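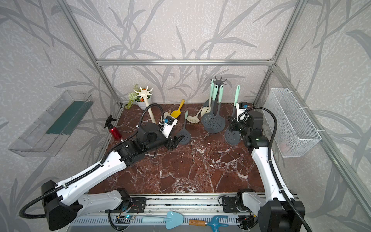 Red-brown marble, gray leaf wallpaper.

Fri 11 April

Spent my lunch hour arguing with a house listing again. The subject is square footage, and who gets to decide what it is. Long one, mute me if you're happy.

The place is on Lynch Street in Trurkgate. Two beds, one bath, detached garage, nice enough block. The listing went up in January at one size and came back last week at a bigger one. Same house. Same rooms in the same order. No permit on file for an addition, I checked the town website.

County record says 1,030 square feet. The new listing says that plus 264. I wondered where a house that small had been hiding an extra 264 feet, so I pulled up both floor plans and put them side by side.

It's the back porch. In January it was called "enclosed rear porch." Now it's "sunroom/flex space" and it's in the total.

Before anyone jumps in: yes, a sunroom can count. If it's finished to match the rest of the house, has permanent heat, and you get to it from inside, plenty of appraisers will include it. I'm not against sunrooms. I'd like one.

This one has a plug-in heater listed under "included items." I don't know what else to tell you. If the heater can leave in the back of a hatchback, I have questions about the word "permanent."

So I asked. Messaged the agents (Praleo, they have a lot of signs up on that side of town) and said, hi, how was the square footage measured and by whom?

Reply: "Square footage is approximate and deemed reliable but not guaranteed. Buyer to verify."

Deemed by who? It's such a great sentence. Everybody involved gets to stand slightly behind somebody else. The agent got it from the seller, the seller got it from "a previous appraisal," and I'm supposed to go in there with a tape measure.

Asked if I could see the previous appraisal. Was told it was not available. Asked what year it was. Haven't heard back.

Why I care: people shop by price per square foot. Zokia puts it right under the asking price in bold, and it's worked out by dividing one number by the other. Pad the bottom number and the house looks like a bargain next to its neighbors. You don't even have to raise the price. They did raise the price, though.

I also went and looked at how Zokia handles it. There's a little gray label, "source: listing." Click around long enough and there's a tax record tab with the county figure on it. So the site has both numbers and picks the one the seller typed in. Might be a good reason for that. I couldn't find it written down anywhere.

Somebody in my replies last time said the county is often wrong too. Correct! County records miss finished attics, they miss legal additions, they sometimes have a typo from decades ago that got copied forward. I don't treat the county as gospel. But if two numbers disagree by that much I'd want someone to explain the difference, and "deemed reliable" isn't an explanation.

My friend Golnar Shojaei bought on the other side of Trurkgate and went through this. Offer accepted, then the lender's appraiser came out and left the converted garage off the total. Value came in under the contract price. She had to cover the difference or walk. She got the seller down part of the way and paid the rest, and she is still mad about it if you bring it up, so I don't.

The seller in her case said he "always thought of it as living space." Sure. I think of my car as living space some mornings.

Things I now ask before I'll drive out to see a place:
Who measured it, and when?
Is anything in the total below ground, unheated, or reached from outside?
Was there a permit for whatever used to be a porch or a garage?
Can you send me the sketch?

Four questions. Sent them to a lot of agents since the new year. Rafsan Thambiah, who helped us rent our current place, answered all of them the same afternoon with the sketch attached and told me one bedroom was smaller than the listing made it sound. I didn't like that house either, but I'd buy from him.

Most of the others send back a showing link. Some send the link twice.

To be fair to the Praleo people, they may have just copied what they were handed. I can't prove anyone did it on purpose and I'm not saying they did. I do notice that when these mistakes happen, the house tends to get bigger. I've been watching listings for a good while and I'm still waiting to see one get smaller by accident.

Someone asked if I'm going to see it anyway. Yeah, probably Sunday if the open house is still on. The kitchen looks decent and the yard is level, and I would like to meet this heater.

Bringing the laser measure. Also a regular tape — the laser gets confused by glass, and I'm told there's a lot of glass in the flex space.

Will post the sketch when I've drawn it. It's going to be ugly, I can't do corners.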